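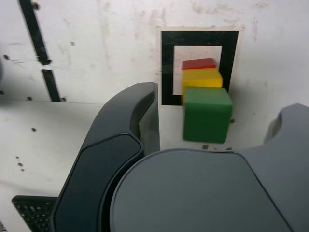
**에프티히아 제르바스**

2026년 3월 23일

렐렘스테드 청소년 독서 캠프 모금 편지 시험 발송 정리. 하피즈가 명단을 넘겨줘서 오전에 작업했다.

**준비**

- 명단: 플로켈에서 내려받은 기존 후원자 800명. 중복 주소와 수신 거부는 미리 뺐음.
- A안 400명, B안 400명. 성씨순으로 자르면 가족이 한쪽에 몰려서 무작위로 다시 섞음.
- A안은 작년 12월 편지를 거의 그대로 씀. 첫 문단에 캠프 소개, 금액 요청은 맨 끝.
- B안은 첫 줄에 요청을 쓰고, 캠프 일정과 교재비 내역을 그 아래에 붙임. 길이는 A안의 절반이 조금 안 됨.
- 제목, 보내는 사람 이름, 발송 시각은 둘 다 같게 맞춤.

**발송 중 생긴 일**

첫 시도에서 B안 후원 버튼이 12월 모금 페이지로 연결됨. 시험 메일을 내 주소로 받아 눌러 보다가 발견. 템플릿을 복사하면 버튼 주소가 따라오는데 편집 화면에는 안 보인다. 설정 탭에서 따로 고쳐야 함. A안도 열어 보니 똑같아서 둘 다 수정하고 다시 시험한 뒤 보냈다.

이름이 비어 있는 사람에게는 "님께"만 찍혀 나간다. 빈칸이면 "후원자님께"가 나오도록 기본값을 넣었음. 휴대폰에서는 B안 내역표의 오른쪽 칸이 밀려서 표를 없애고 줄글로 바꿈.

**지금까지**

플로켈 화면 기준으로 열람 621명. A안, B안을 나눈 숫자는 아직 집계 중이라고 나온다. 메일 프로그램이 그림을 자동으로 불러오면 안 읽어도 열람으로 잡히니까 이 숫자로는 판단하지 않기로 함. 비교는 후원 완료 건수와 정기 후원 전환만 본다.

답장은 2통. 하나는 작년 기부금 영수증 재발급 요청이라 하피즈에게 전달. 다른 하나는 캠프에 보조 교사로 참여할 수 있느냐는 문의. 편지에 그 얘기가 한 줄도 없으니 다음 판에는 참여 신청 주소를 넣는 게 좋겠다.

**하피즈에게**

- 매칭 후원 문구는 이번 두 안 모두에서 뺐어요. 브루덴 쪽 확답이 서면으로 오기 전에는 넣지 맙시다.
- 마짐분 지역 명단은 건드리지 않았습니다. 이번 결과를 보고 나서 보낼 생각이에요.
- 감사 메일이 자동으로 나가는데 문구가 아직 12월 것입니다. "따뜻한 연말 보내세요"가 들어 있으니 오늘 안에 고쳐 주세요.

**남은 일**

- [ ] 후원 완료 건수를 안별로 내려받기
- [ ] 반송 주소 정리
- [ ] 템플릿 복사할 때 버튼 주소 확인하는 항목을 발송 점검표에 추가
- [ ] 보조 교사 문의에 답장 (캠프 담당자 연락처 먼저 확인)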